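3.2 Sink area

The second part of the kitchen study covers the washing-up zone. Fitriani Saragih took the measurements and Tsz-kin Poon prepared the drawings. Work on this section began in September, after the pantry and the Tambunan shelving had been recorded.

The sink is a deep farmhouse type with thick front and side walls. Its rim stands 628 mm above the lowest shelf in the base unit. Four fixing points were located under the back deck, and all were marked on drawing 13.

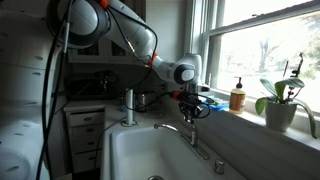 Figure 13. Farmhouse sink with gooseneck faucet, set in front of the double-hung window.

The faucet has a single lever handle and is mounted on the back deck. A small chrome fixture stands on the same deck to the right of it. The high spout leaves room for tall pots, but a deep basin means that the user has to lean forward to reach the drain. We noted this as the main drawback of the layout.

Daylight is strong at this position. In the Litotcombe plan the sink was moved to the inner wall – we advise against this, as the new position would need a lamp during the day. Cleaning of the rim and the deck behind the faucet was timed separately and is reported in section 3.4.

Drawings checked 18/10/2023, T. Poon.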